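Laststead Shared Workshop
Robot Arm Build: Frequently Asked Questions

Last updated October 5, 2026

What is the Laststead arm project?
The project is a member-built robot arm with a gripper, intended for light household tasks. Work began in March in the shared workshop on Szewczyk Lane. The build is open to all members who have completed the bench safety course.

Is the project carried out on physical hardware or in simulation?
Both. Each new motion is first run in a simulated room on the workshop computer. A motion is released to the physical arm after it has completed 20 simulated runs without a fault. To date, 1,252 runs have been logged.

What objects are used for practice?
Soft items come first. A small plush panda on a cloth-covered table is the standard starting task – it has an uneven outline and tests the grip settings well.

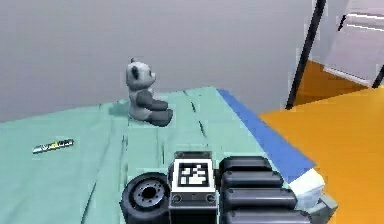 Members may propose other objects in writing. Items made of glass, items containing liquid and items with exposed blades will not be accepted for the physical arm.

What is the square black-and-white marker on the gripper for?
It allows the tracking software to determine the position and angle of the gripper. Members must not cover, clean or replace the marker on the physical arm without informing the build lead.

Does the simulated room contain anything besides the table?
Yes. It includes an orange floor, a white door with a black bar handle, and a stand holding a white board. Door opening is scheduled for the next stage of the project and is not yet open for member testing.

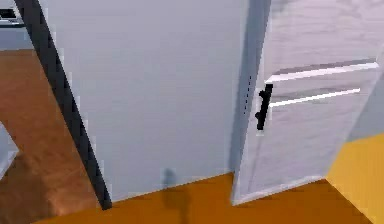
Genowefa Domański

Who may make changes to the room file?
Changes are made by the build lead only. Members may copy the file to their own folder and edit the copy freely. Copies are limited to 2,000 MB per member.

May I build a similar arm at home?
Yes. The parts list and drawings are available to members at the front desk. The cost of printed parts is $228, excluding motors. The workshop does not inspect home builds and accepts no responsibility for them.

Whom should I contact with questions?
Questions about the arm should be addressed to Darcy Carrier, build lead. Questions about membership and bench time should be directed to the Laststead office.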